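4. Switching on and setting up your tank monitor

Right, you've got the Traken gauge out of its box and you've read section 3 about where it can and can't be fitted. Now we get to the part I like, where your heating oil tank starts telling you how full it is and you can stop poking a stick into it. I wrote this guide after fitting mine at the house in Irkstead, and then doing it all again when we changed the tank, so most of the mistakes I mention are my own.

You'll need the gauge, the indoor display, the rubber gasket, two screws from the small bag and a tape measure. A pencil helps too. If your supplier is Pluvari, have your customer number handy for step 9.

CAUTION: No smoking, no naked flames and no power tools that spark anywhere near an open tank. Wear gloves. Heating oil on your skin is horrid and the smell stays on your cuffs for days.

CAUTION: Don't do this on the day of a delivery. Leave it until the oil has settled and the driver's hose is well out of the way.

1. Plug the indoor display into a wall socket. It'll show two dashes and then the word PAIR. If it shows a number straight away, it's been paired before (mine had, it was a returned unit), so hold the back button down for 5 seconds to clear it.

2. Take the gauge outside and stand next to the tank. Don't fit it yet!

3. Measure the inside height of the tank, from the bottom up to the underside of the opening. Most tanks have this on a plate near the fill pipe. If the plate has faded, dip a clean rod in through the opening and mark where it meets the rim. Write the figure down in centimetres.

4. Press the button under the gauge once. The light blinks green. Go back indoors and wait for the display to stop showing PAIR.

5. Type in the height using the up and down arrows, then press OK. Check it before you press, as you can't go back a step and have to begin again from 1.

6. Pick your tank shape from the list. A is a tall rectangle, B is a cylinder on its side, C is a cylinder standing up, and D is "other". The Hầu bunded tanks count as A even though they've got those rounded shoulders – I had mine on D for a whole winter and the readings were all over the place near the top.

7. Fit the gasket over the opening with the ribbed side down. Lower the gauge on to it and turn it until the arrow points at the fill pipe.

8. Put in the screws and do them up by hand, a bit at a time, first one and then the other. They only need to be snug. Over-tighten them and the gasket bulges out on one side, and that lets rain in.

9. If you want Pluvari to see your level and book deliveries for you, go to MENU, then SUPPLIER, and enter your customer number. You can skip this and come back to it later.

NOTE: The first reading can take up to 70 minutes to show. Please don't keep pressing the button to hurry it along, as every press starts the wait over again.
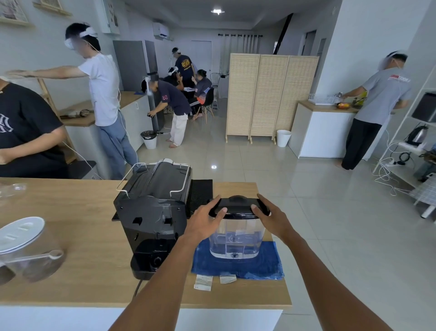 Checking the seal is the bit people skip, and I'd ask you not to, because water in heating oil is what does for boilers. Look all the way round the gasket for gaps, then put a hand on each side of the gauge housing and press down evenly. It's the same hold you'd use on the black lid of a clear water tank on the kitchen worktop, one hand to each side. If the housing rocks, take it off, wipe the rim with a dry rag and go back to step 7.

Setting the low level alarm

10. Go to MENU, then ALARM. The factory setting is 10 per cent, which I think is too low for anyone out in the country. By the time the beep goes you could be waiting on a lorry with an empty tank and a cold house. I keep mine at 25.

11. Press TEST. You should hear two beeps. If you don't, check the little switch on the side of the display hasn't been knocked to silent.

NOTE: Expect the reading to drift a little between a warm afternoon and a frosty morning. Oil shrinks when it gets cold, and you haven't got a leak just because the number went down by one overnight. A steady drop with the boiler off is a different matter, so turn to section 7 if you see that.

12. Write the tank height and shape letter on the sticker inside the battery cover. You'll want them again when the batteries are changed, which I do every October before the heating goes on.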